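Galeria: percepção de objetos deformáveis no ramo de desenvolvimento do Vokus

O Vokus é a camada de software que converte gravações feitas com garras manuais em trajetórias para treino de políticas de manipulação. A galeria reúne imagens de entrada do módulo de segmentação, numa mesa doméstica redonda com toalha florida. Interessa-nos o comportamento do código com tecidos e peças torcidas, para os quais o modelo de pose rígida herdado do Jarnholm não é aplicável.

O processamento tem 4 etapas: estimação da pose da câmara, máscara da própria garra, segmentação dos objetos e cálculo da abertura dos dedos. A máscara da garra é fixa por dispositivo. Uma segunda garra no campo de visão não é coberta por essa máscara e tem de ser tratada como objeto móvel, caso contrário os seus pontos entram na odometria visual.

A toalha é um caso difícil para o emparelhamento de pontos. O motivo repete-se, e o descritor anterior associava flores vizinhas entre imagens consecutivas. A versão atual acrescenta uma verificação geométrica com janela de 12 imagens e dá mais peso aos pontos do fundo (móveis, cortinas, vão da porta).

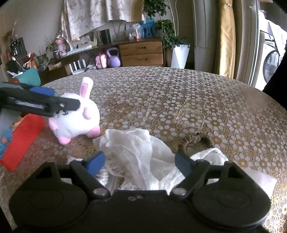
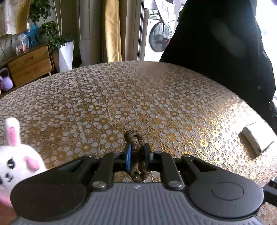
Garra manual sobre a toalha de flores brancas, com o peluche branco à esquerda. Primeira imagem: dedos afastados e uma segunda garra diante do peluche. Segunda imagem: corda castanha torcida entre os dedos.

Notas sobre o conjunto

O conjunto de regressão contém 212 sequências. Em 3 delas a odometria perde o seguimento quando a garra se aproxima demasiado do tampo; estão marcadas no repositório e ficam fora das métricas até à correção do filtro.

Para tecidos brancos semitransparentes, a segmentação por cor foi abandonada. O contorno é obtido com o modelo Ejigu, seguido de uma etapa de refinamento nas dobras. Para cordas e fitas, o planeador recebe uma linha central em vez de uma caixa envolvente.

A abertura dos dedos é calculada a partir das almofadas azuis. Se só uma for detetada, o valor é marcado como inválido e interpolado.

Anotação e revisão das máscaras: Nuria Kassa. Ferramenta de visualização: Prestbridge, ramo de outubro.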